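助成事業 進捗報告(中間)
共同学習室「ペルネン」の備品・図書整備について

提出先:アンクラ基金 助成担当 ハリル・クーリー様(Nabil Khoury)
報告者:エシ・アッカー(Esi Ackah)
作業担当:テオフィラス・イサハク、エリケム・エシエン
会計:エレニ・イヴァノフ

1.報告の対象

今回の報告は、前回の報告書を提出した後から11月末までの作業を対象とします。申請時の計画では、この期間に次の三点を終えることになっていました。寄贈図書の仕分けと登録、閲覧机まわりの整理、貸出端末の入れ替えです。図書の仕分けは終了し、登録は継続中、机まわりの整理はほぼ終了、端末の入れ替えは一部が次期に持ち越しとなりました。

前回の報告でご質問のあった二点(除籍本の扱い、棚の固定)については、4と5にそれぞれ書いています。

2.図書の仕分けと登録

寄贈図書は、前期末の時点で2,714冊を受け入れていました。すべて段ボール箱に入ったまま奥の部屋に積んであったもので、箱には寄贈者の名前だけが書かれ、中身の一覧はありませんでした。イサハクとエシエンが一箱ずつ開け、次の区分に分けました。

・そのまま開架に出せるもの
・補修してから出すもの
・内容が古く、学習用には適さないもの
・既に所蔵があり、複本が不要なもの

このうち登録まで済んだものは2,000冊超です。登録の済んでいないものは大部分が補修待ちで、表紙の外れかけたものと、のどが割れてページが浮いているものが多く含まれます。補修用の製本テープと糊は手元にあり、追加の購入は予定していません。補修はエシエンが担当し、午前中の利用の少ない時間に進めています。

登録の方法は途中で一度変えました。当初は書名、著者名、出版社、出版年、版、寸法まで入力していましたが、一冊あたりの時間がかかりすぎるため、寸法の入力をやめ、版は初版以外の場合だけ入力することにしました。先に登録した分の寸法データは削除せずに残してあります。検索には影響しません。

分類は利用者に合わせて簡略にしてあります。背ラベルは、一段目に分野の記号、二段目に著者名の頭文字、三段目は空欄です。三段目は将来、シリーズ物の巻数に使う可能性があるため空けてあります。ラベルの色分けも検討しましたが、既存の棚に古い色ラベルの本が残っており、意味が食い違うので見送りました。

ペーパーバックの扱いについては、作業中に判断が分かれました。保護フィルムを全点に掛ける案と、貸出の多いものだけに掛ける案があり、後者としました。全点に掛けるとフィルムの費用が予算を超えるためです。貸出が続いて角が傷んできたものから順に掛けます。白い表紙のものは手垢が目立つので、貸出回数にかかわらず優先します。

3.開架の状況

現在、開架に出ているのは796冊です。登録済みの冊数との差は、棚の容量によるものです。計画では壁面の棚が二本増える予定でしたが、一本しか入っていません。もう一本は搬入口の幅に合わず、返品して奥行きの浅い型に替えることになりました。販売元のトゥヴスカからは、交換品の納期は次期の前半との回答を得ています。差額は発生しません。

棚に入りきらない登録済みの本は、奥の部屋で分野ごとに箱に入れ、箱の外側に中身の一覧を貼りました。利用者から希望があれば当日中に出せます。実際に何度か出しており、箱の中の位置まで書いておいたほうがよいという意見がエシエンから出たので、新しい一覧には上段・下段の別を書いています。

開架の並びは、入口側から辞典類、語学、算数・数学、理科、社会、読み物の順です。読み物を一番奥にしたのは、長く座って読む利用者がいるためで、入口の出入りが気にならない位置を選びました。語学は利用が多く、辞典と往復する人が多いので隣に置いています。

4.除籍本の扱い

前回ご質問のあった除籍本について報告します。内容が古いもの、複本が不要なものは、まず他の学習室に一覧を送り、引き取りの希望を聞いています。希望のなかったものは、利用者が自由に持ち帰れる箱に入れて入口に置きます。箱に入れてから一か月残ったものは古紙として回収に出します。

売却は行っていません。寄贈を受けるときに、売却しないことを寄贈者に説明しているためです。この点は寄贈の受付票にも書いてあり、控えを保管しています。

辞典の古い版は、除籍の対象から外しました。新しい版の数が足りず、机に置いておけばまだ使えるからです。表紙の内側に「旧版」の印を押し、最新の内容を調べるときは新しい版を使うよう案内しています。

5.棚の固定

壁面の棚は、上部を金具で壁に固定しました。壁の下地の位置を調べたところ、当初考えていた位置には下地がなく、棚全体を窓側に少し寄せています。そのため窓の下半分の一部が棚に掛かりましたが、開け閉めに支障はありません。固定後、イサハクが上段に本を入れた状態で揺れを確認しました。

低い書架は固定していません。背が低く、配置を変える可能性があるためです。底に滑り止めを敷いてあります。

6.閲覧机まわりの整理

閲覧室の机は天板が白いものを使っています。汚れが見えやすく、拭き残しがすぐわかる点では扱いやすいのですが、鉛筆の粉と消しゴムかすが気になるとの声があり、机拭き用の布と小さなほうきを各列に置きました。洗剤は使わず、水拭きと乾拭きだけにしています。以前に使った洗剤で表面がべたついたことがあったためです。

机の上に置いてよいものを決めました。閉室時に残してよいのは、翌日も続けて使う本と端末だけとし、それ以外は棚か箱に戻します。利用者の私物は置いて帰らないよう案内しています。忘れ物は受付の引き出しに入れ、見つけた日付を書いた紙を付けます。

本と端末を同じ机で使う場合の置き方は、まだ決まりきっていません。端末を本の下に敷いたまま席を立つ利用者がいて、画面に重さがかかることを心配しています。端末用の立て掛け台を置く案がありますが、台の分だけ机が狭くなるので、まず片側の列だけで試す予定です。

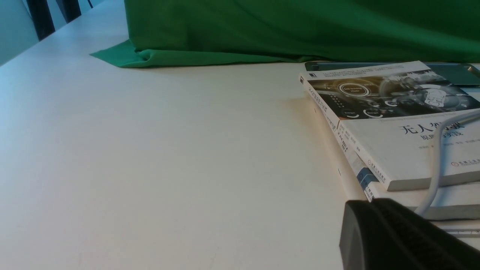
席数は申請時の計画から変えていません。机の間隔を少し広げたため、椅子を引いたときに後ろの人に当たることは減りました。一方で通路側の席が入口に近くなり、冬の間は寒いという意見が出ています。入口の扉に隙間テープを貼って様子を見ます。

机まわりの清掃は、閉室の30分前から始めます。担当は当日の受付の者です。手順を紙にまとめて受付の内側に貼りました。手順書の作成にあたっては、実際の作業をイサハクが一週間続けて行い、抜けていた項目(椅子の脚の裏、電源コードの下)を加えました。

7.貸出端末の入れ替え

古い貸出端末は、電池の持ちが悪くなったものから順に外しています。新しい端末はストメヴァの学習用の機種で、予定台数のうち2台が未納です。納入された分は設定を終え、利用を始めています。設定には利用者ごとの記録を残さない方式を選びました。閉室時に閲覧の履歴が消えるようにしてあり、朝、受付の者が消えていることを確認します。

外した古い端末は、データを消去したうえで保管しています。処分の方法は、次の報告までに基金のご意見を伺って決めたいと考えています。申請書では下取りに出すとしていましたが、見積もりを取ったところ、送料が下取り額を上回りました。

充電は受付の裏の棚で行います。延長コードをつなぎ足していたのを改め、口数の多い電源タップを一つ用意しました。コードには端末と同じ番号の札を付けています。

8.支出の状況

支出は計画の範囲内です。費目ごとの内訳は、イヴァノフが別紙の収支表にまとめました。計画と異なるのは次の点です。

・保護フィルム:対象を絞ったため、予算を下回りました。
・棚の固定金具:下地の位置の関係で長い金具が必要になり、予算を上回りました。
・清掃用品:当初の費目になかったため、消耗品費から支出しました。

フィルムの残額を金具の超過分に充てたいと考えています。費目間の流用にあたるため、ご承認をお願いします。領収書の写しは収支表の後ろに番号順に綴じてあります。

9.次期の予定

・補修待ちの図書の補修と登録
・壁面の棚の残り一本の設置と固定
・箱に入っている登録済み図書の開架への移動
・端末の未納分の受け取りと設定
・端末用の立て掛け台の試用

棚の納期が遅れた場合は、図書の移動もその分遅れます。その場合は低い書架の上段を一時的に使いますが、上段に重い本は置けないため、読み物だけを移す予定です。補修は棚の納期に関係なく進められます。

10.ご相談したい事項

費目間の流用の承認と、古い端末の処分方法の二点です。前者は会計の締めに関わりますので、可能であれば先にご回答をいただけると助かります。現地をご覧になる場合は、午前中が比較的空いています。受付のアッカーまでご連絡ください。

添付:収支表、領収書写し、登録図書一覧、除籍図書一覧、清掃手順書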